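Notebook, December 2024: Brunar planner, lid approach on the toy stove

Still chasing the pause right above the knob on the saucepan lid. Branch is gethin-approach if anybody wants to poke at it.

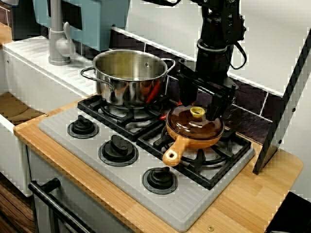 Lleucu thinks the planner is fine and I should quit tuning it. Her bet is the pose filter: it waits for the estimate to settle, and a shiny domed lid never gives it depth clean enough to settle on. Fair enough! I pulled the logs and the filter holds for 700 ms before it lets the descent go, even on the good runs (I'd set that back in June and forgot all about it, oops).

So I dropped the hold to 163 ms and fit the knob from color only, no depth on the lid at all. Replanning is snappier, but the wrist now twitches a little on the way down, and I don't love it. Might be the joint limits in the Fatmont config, which still has Elis's old numbers.

To do: rerun seed 219 with both filters, ask Elis about the limits, merge nothing till then.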